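The Breakfast Show Has Too Many People in It

My local station, Betlow FM, has added a fourth presenter to its breakfast show. I can report that mornings have not improved by a third.

For years it was Lorraine Rewi on her own, reading out lost dogs and road closures in the tone of a woman who had been up since four. You got the weather, you got a song, you found out the Greltden bridge was shut. Then came a sidekick to laugh at her. Then came another, to laugh at him.

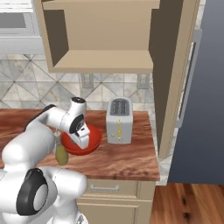
The newest arrival, Tipene Hinds, seems a decent man, but in May I listened to him spend most of a traffic report explaining his feelings on oat milk. I was in the traffic at the time. I would have liked to hear about it.

Station managers say listeners want company. Maybe so. I have company – it lives in my house and also talks over the weather. What I want from a radio at that hour is one person who knows something and will tell me.

Lorraine still gets three minutes alone before the seven o'clock news, while the others presumably fetch coffee. She does the tides, the school notices and whatever has fallen off a truck. I set my alarm for it, and when the laughing starts I go and run the shower.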